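My aunt kept a bowl of fake fruit on her table for as long as I knew her, and I swore I'd never own one. Then I spent a wet August in Corkow, wandered into Hemmont for a lamp, and came home with fruit. Reds, oranges, a couple of greens, a plum so dark it's nearly black. I love it!

I'd meant to use a deep bowl (everybody does), but half the colors vanish at the bottom. A flat, dark board on a white cloth is so much better — you get the whole jumble at once.
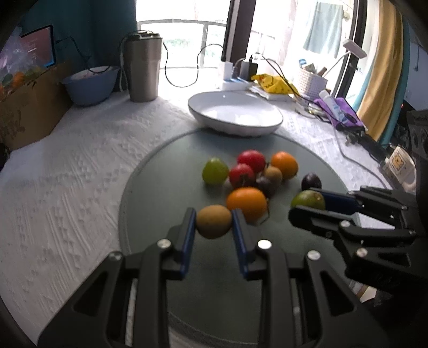 How do you keep an arrangement from looking stiff?

Bunch most of it together, big pieces touching small ones, and leave 2 off to the side. Emese Erdős, who taught me this over coffee, moves hers every morning and never lines anything up.

Mine gets shoved over at dinner and put back any old way. Next I want pears — three of them, a little lopsided.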